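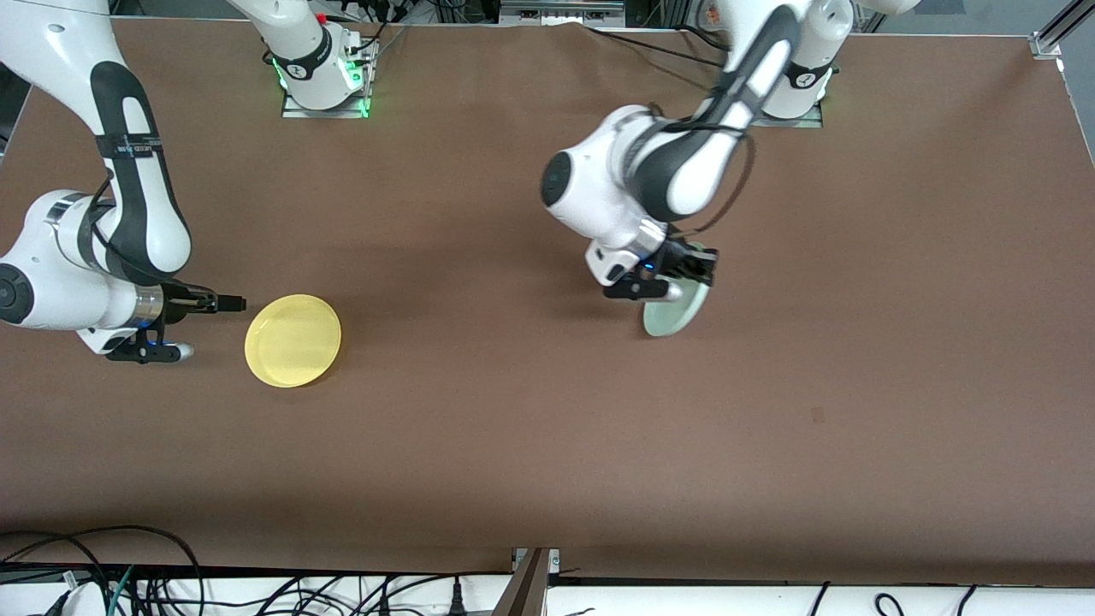
Gendimby students put two arms to work on the dishes

Print | E-mail this story

The robotics club at Gendimby is teaching a pair of robot arms to handle plates, a yellow one and a mint-green one among them, and what a patient bunch they are! Club leader Severino Calvo says the six members have put in 30 evenings so far (with plenty of snacks, he adds) and hope to show their neighbours the whole routine in January.

We use cookies to remember your favourite sections. OK

Recent items
Pliltov library extends its hours
Teteo choir looking for altos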